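分类:家居用品 | 收纳用具 | 桌面陈设

桌面置物架

桌面置物架是放在桌子、台面或柜面上使用的小型收纳用具,用来在有限的面积上增加一层可以放东西的平面。它与落地货架的区别在于尺寸和承重,与收纳篮的区别在于有固定的顶面。在中文里又称桌上架、台面架,网格结构的通常叫作网篮架或铁线架。

结构

常见的桌面置物架由底板、侧壁和顶板组成。底板直接放在桌面上,或者由四个短脚托起;侧壁可以是实心板,也可以是金属线编成的网格;顶板多为平整的实心面,便于放置底部较小的物品。正面一般敞开,取放时不需要移动架子。有的产品在顶板边缘加一圈矮网,防止物品滑落。

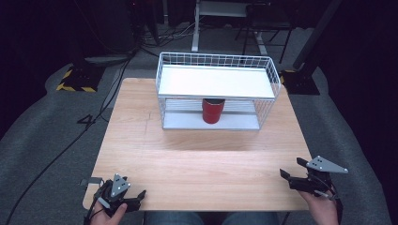
网格侧壁的好处是重量轻、通风,从侧面也能看到里面存放的东西。缺点是细小的物品容易从网眼漏出,横竖线的交接处容易积灰。实心侧壁较易擦拭,但整体偏重,放在窄桌上显得占地方。

层高

层高指底板上表面到顶板下表面的距离,是选购时最容易被忽略的尺寸。层高过低,罐、瓶一类直立的物品放不进去;层高过高,上层重心随之抬高,架子容易晃动。存放罐装食品时,罐口与顶板之间应留出手指能够伸入的余量,否则只能握住罐身平移取出。开口的罐子不宜倾斜着拿,层高应当更宽裕一些。

Skinia牌的基本款层高为14厘米,适合低矮的罐子和调味瓶。Hatside牌的产品采用可调层板,用户可以按物品高度改变卡位。两者的顶板均标明单层承重8千克,超过后中部可能下弯。

材料与表面处理

金属线材外面多有一层涂料,常见颜色为白、黑、灰。白色涂层较能与浅色桌面协调,但磕碰后露出的底色也比较明显。涂层破损处应及时补漆,在厨房等潮湿环境中尤其如此。塑料和竹木制成的置物架也有销售,前者怕高温,后者需要保持干燥。

桌面的影响

置物架的稳定程度与承放它的台面有关。桌面有拼缝时,应避免让架脚正好压在缝上。表面光滑的浅色木桌容易留下拖拽的划痕,移动架子时宜先清空再抬起。顺着木纹方向的细划痕不太显眼,横过木纹的则比较清楚。
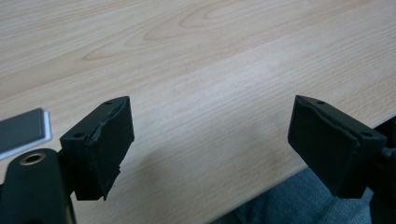
图片来源:Yurt家居资料库/凯夫塞尔·科贾巴什(Kevser Kocabaş)

浅色木面在光线下会出现反光,轻微的污渍从正上方往往看不清,擦拭后可以换个角度从侧面检查。架子长期放在同一位置,周围的木色可能因日照而改变,移开后留下与底板形状相同的印迹。《Busar居家手册》建议每隔一段时间把架子挪动一次,并擦净底板下方。

摆放

置物架一般靠桌子的远端放置,使近侧留出完整的操作面积。敞开的一面朝向使用者。较重的物品放在底层中央,较轻的放在顶板上。在80厘米见方的小桌上,通常只宜放一个架子,再多就会妨碍写字或备餐。

罐状物品放在底层时以直立为宜,单个罐子放在中间,比靠一侧更便于左右手取用。几个罐子并排时,标签朝外,先用的放在外侧。已经打开的罐头不宜在架上久放,应当把剩余食物换到带盖的容器里冷藏。

清洁

网格部分可以用软毛刷刷去浮灰,再用湿布顺着线材擦拭。顶板和底板用稀释的中性洗涤剂清洗即可。钢丝球会损伤涂层,不应使用。清洗后须完全晾干再放回木桌,水分残留在底板和桌面之间会使饰面起泡或变色。

关于晾干时间,各家说法不一。家居作者乌穆特·詹波拉特(Umut Canpolat)主张放置一夜,查妮达·颂汶(Chanida Somboon)则认为擦干后通风处放几个小时已经足够。

相关条目

收纳篮;调味架;层板;铁线制品

本条目最后修订于2025-08-06

联系编辑部 | 版权声明 | 返回顶部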